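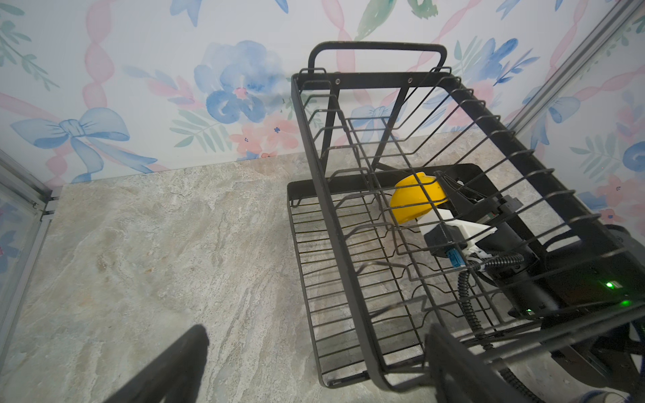 Dish rack on the counter

Home Shop Guest Books Cards Help

2 min read

The Farkden Guest Book

A guest book for funerals, wakes and the sort of lunch that follows them. It has 211 lined pages, a cloth cover in gray or navy, and a sewn spine that lies open without a hymnal parked on each side. Most families will fill a small part of it. The rest is handy for listing who brought which casserole.

Each page has room for six names, with space beside each for an address and a few words. We made the address lines longer this year. People writing thank-you notes had been squinting at zip codes that ran up the margin and around the corner.

Two pens come in the box. One will leave in somebody's jacket before the service starts, so we consider the second one the real pen.

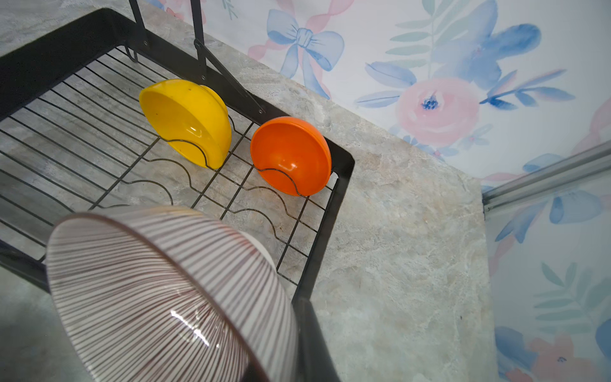

Geeta Goel wrote to us that her uncle's book went around the room twice, and that his old bowling team signed it both times with different jokes. She would like a page for repeat offenders. We are thinking about it.

The front page can be printed with a name and dates. Please read the proof out loud to another person before you approve it - grief is hard on spelling, and so is our typesetter. Printing adds two working days. Plain books ship the day you order.
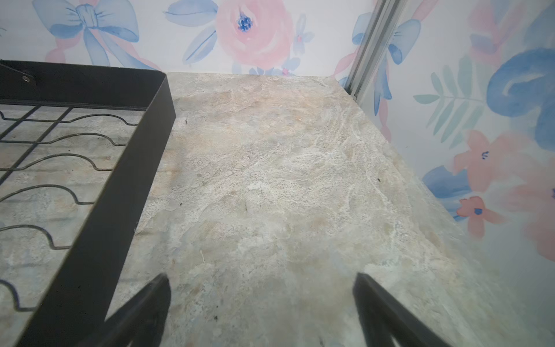
Refill pages are sold in packs of 10 and fit the Farkden only. They will not fit the older Tiwari binder, however firmly you press. Unused books can come back within the month, and we don't ask why.

Contact Jolletti | © Jolletti 2026 | Back to top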